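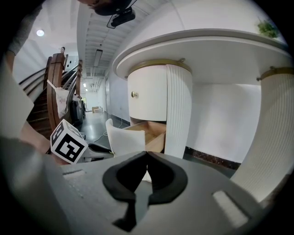

Photo: Glenys Tuhiwai

October, 6:40 a.m.
By Glenys Tuhiwai

Frost on the shed roof, first of the season. Brought the last green tomatoes in last night, so no harm done. They are on newspaper in the back bedroom and already smell.

Finished the second box of Mother's letters before bed. That leaves the shoebox marked Jernby and the loose ones in the dresser. My tally so far is 464 letters read out of 1,435, counting postcards. I had hoped to be past the halfway point by the end of the month and I won't be.

The ones from the Sorrentino house are mostly about money. She writes down what she paid for coal, for shoes, for having the piano tuned, and then at the bottom there will be a single line about a person. "Your uncle is worse." Then the next letter is coal again. I copied four of those lines into the green notebook and put the letters back in order.

Her handwriting changes after the move to Multton. It gets bigger and slopes the other way. I laid two side by side under the lamp, and if I didn't know better I would say they came from different women. She may have hurt her wrist. I will look for any mention of a doctor in the spring letters.

Drove over to Skindo for acid-free folders. They come in packs of 100 and the price has gone up again. The girl at the register asked if I was a teacher. Also got lamp oil, a hinge for the gate, and rye bread, which was yesterday's.

Soup for lunch. Swept the hall and the ceiling corners, where the spiders have been busy. Called my sister about the names on the back of the lake postcard. She thinks the "Ted" is a cousin on the other side and that he went out west and sold farm equipment. She has been wrong about cousins before. I put a question mark next to him.

Knee bad on the stairs. Put the hinge on anyway and the gate closes now, though it scrapes at the bottom.

Tonight I start on the Jernby box. The string around it is knotted tight and I don't want to cut it, so I will need the small crochet hook.

This site uses cookies. By continuing to browse you agree to our cookie policy.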